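Von: Digby Ashby
An: Liste Kampfsport Brusum
Betreff: Re: [kampfsport] Wertung beim Novemberturnier
Dezember 2018

Hallo zusammen,

ich war ein paar Tage nicht am Rechner und finde jetzt einen Faden vor, der länger ist als die meisten meiner Kämpfe. Danke an alle, die sich kurz gefasst haben. Das waren zwei.

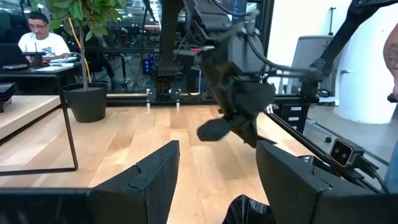
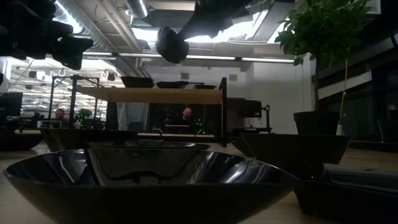
Zur Sache. Cameron schrieb:

> Ich bleibe dabei: Gilmar hat den Hauptkampf verloren, und zwar klar.
> Runde eins ging an ihn, geschenkt. In Runde zwei liegt er fast die
> ganze Zeit unten, in Runde drei läuft er rückwärts, bis ihm der Käfig
> im Weg steht. Wer da 29:28 für ihn gibt, hat entweder die Regeln nicht
> gelesen oder den falschen Kampf gesehen. Bronwyn hätte als
> Hauptkampfrichterin eingreifen müssen. Außerdem möchte ich wissen,
> warum im Stemano immer noch keine Zeitlupe läuft.
>
> Cameron Faulkner

Lieber Cameron, ich saß an der Längsseite, du nach meiner Erinnerung hinter dem Pfeiler, an dem man für denselben Eintritt auch sehr schönen Sichtbeton bekommt. Trotzdem der Reihe nach.

Runde zwei: Ja, Gilmar lag unten. Unten liegen ist aber noch keine verlorene Runde, so gern das die Ringer unter uns hätten. Sein Gegner hat ihn nach dem Takedown gehalten, das war es dann. Keine nennenswerten Schläge, kein Positionswechsel, kein Ansatz zu einer Aufgabe. Gilmar hat aus der Guard zwei ordentliche Ellbogen gelandet und einmal den Armhebel so weit gehabt, dass in der Ecke drüben jemand das Handtuch suchte. Ich habe die Runde trotzdem dem Gegner gegeben, knapp. Offenbar haben das die drei am Tisch genauso gesehen, sonst wären sie kaum auf 29:28 gekommen.

Es geht also nur um Runde drei. Und da verstehe ich deine Aufregung nicht. Rückwärts laufen und dabei treffen ist eine alte und ehrenwerte Beschäftigung. Der Jab saß die ganze Runde, der Lowkick ab der Hälfte auch, und am Ende stand der andere auf einem Bein wie ein Flamingo mit Terminproblemen. Wer vorwärts geht und dabei ins Leere schlägt, hat Bewegung an der frischen Luft, aber keine Runde.

Zu Bronwyn: Sie kann als Hauptkampfrichterin ein Urteil nicht umwerfen, weil Block C anderer Meinung ist. Sie kann prüfen, ob richtig addiert wurde. Das hat sie getan, laut vorlesend, zweimal. Wer es nicht gehört hat, hat vermutlich selbst gerade etwas gerufen.

Die Zeitlupe ist ein anderes Thema. Amarachi Okeke hat beim letzten Treffen vorgerechnet, was die Anlage kosten würde, nämlich 3000 Euro, und zwar ohne jemanden, der sie bedient. Wir hatten 284 zahlende Zuschauer. Das reicht für Halle, Arzt und Matten, und danach reicht es noch für eine Debatte wie diese. Falls die Firma Dornance ihr Angebot vom Sommer ernst gemeint hat, soll sie es bitte schriftlich schicken -- ich habe bisher nur eine Visitenkarte und einen festen Händedruck.

Was mich an dem Abend wirklich gestört hat, kam in 634 Zeilen Diskussion (ja, ich habe das Programm zählen lassen) kein einziges Mal vor: der Vorkampf bis 66 Kilo. Da hatte einer der beiden Jungs das Wiegen am Vorabend nur mit Sauna und gutem Willen geschafft, und man hat es ihm ab der ersten Minute angesehen. Er kämpft zum dritten Mal in diesem Jahr in einer Klasse, in die er nicht gehört. Das hätte ich gern besprochen, und zwar mit seinem Trainer und bevor die Anmeldung für Hinds rausgeht. Neun Starter haben wir dort bisher, mir wären acht in der richtigen Gewichtsklasse lieber.

Dann noch zwei Kleinigkeiten:

Die Mundschutzkiste steht wieder bei mir. Ich will nicht wissen, wem der grüne gehört, ich will nur, dass er verschwindet.

Und Gilmar liest hier mit, sagt aber nichts, vermutlich aus Klugheit. Er hat einen Rückkampf angeboten. Der Gegner überlegt noch, was ich nach den Lowkicks gut verstehe. Cameron, falls es dazu kommt, halte ich dir einen Platz an der Längsseite frei. Du darfst mitwerten, auf Papier, Runde für Runde, und den Zettel gibst du vor der Verkündung ab.

Grüße
Digby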